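Tuesday, August 13, 2019

# Vustine four-way power strip, individually switched

The Vustine is a plain white extension for a desk or workbench. I bought two in March, one for the bench and one for the desk, and the bench unit has had the heavier use.

## Layout

Four sockets run in a single column, each with its own rocker switch to the left. The switches sit slightly below the surface of the housing, so a sleeve or a dropped pencil is unlikely to catch one.

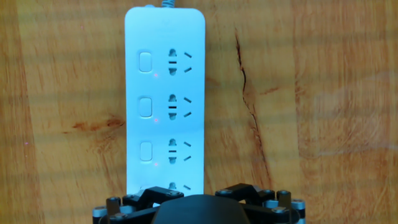
Each rocker has a small red indicator next to it. They are small, dim in daylight and quite adequate at night. I would have preferred them inside the rockers, where the Luvholm strip has them. The socket openings accept more than one pattern of pin.

The cord leaves from one end. It is grey and a little stiff out of the packet, and mine lay flat after 15 days.

## On the bench

The housing is long and narrow. Set at an angle across the worktop, it leaves both long sides clear for plugs and adaptors.

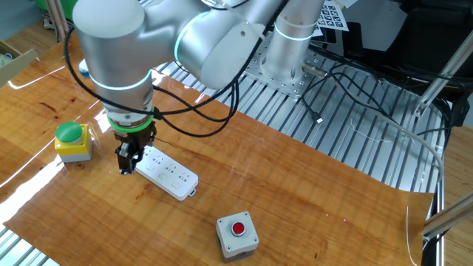
*The strip laid diagonally on the bench, green push button to its left.*

Insertion is firm. A new plug needs a straight push, and on a shiny surface the strip will creep if pushed at a slant. The Gindau I used before was heavier and moved less. Spacing suits ordinary plugs, but an adaptor over 55 mm wide will overlap the next socket.

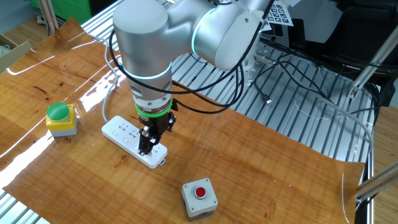

## Faults

- No screw slots underneath, so wall mounting means buying clips. I used Haque ones.
- The matt finish marks easily. Pencil comes off with a damp cloth, grease takes longer.
- The lead is short for a bench standing 700 mm or more from the wall.

## Verdict

Good switches and a tidy layout. I would buy it again for the desk. For the bench I would look for the same thing with rubber feet and a longer lead.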